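4. Cargar la lavadora (cuarto de lavado, Altusmont)

4.1 Cesto en el suelo, delante de la puerta. No encima de la máquina — vibra y se cae.

4.2 Camisetas de equipo aparte, las rojas con rojas. Nada de toallas. Revisar cuello y ribetes blancos, si hay mancha tratar antes.

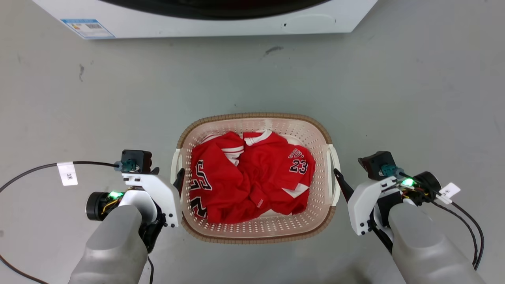
4.3 Dar la vuelta a cada camiseta, números hacia adentro. Si no, el estampado se cuartea en dos meses (preguntar a Nayeli Quintero).

4.4 Abrir y pasar un trapo por la goma negra. Mirar dentro del tambor, siempre queda algún calcetin.

NOTA: la tapa redonda de abajo a la derecha es el filtro. No abrir con agua dentro. Limpieza en julio, la hace Leobardo Xolalpa, ext. 2396.
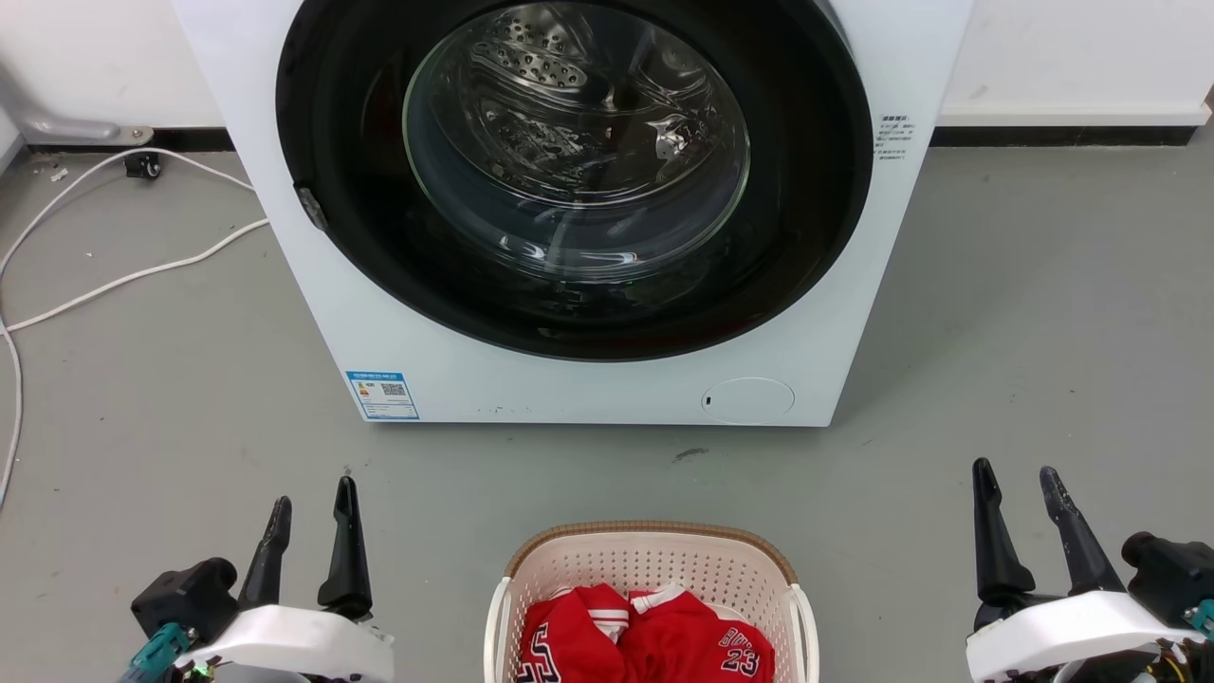
Meter las prendas sueltas, sin apretar. Máximo 13 camisetas por carga. Cerrar hasta oir el clic.

4.5 Programa a 40 grados, nunca más. Detergente líquido, sin suavizante.

PRECAUCIÓN: no forzar la puerta al acabar. Esperar 2 minutos — se desbloquea sola.

4.6 Sacar enseguida y tender a la sombra. Secadora no.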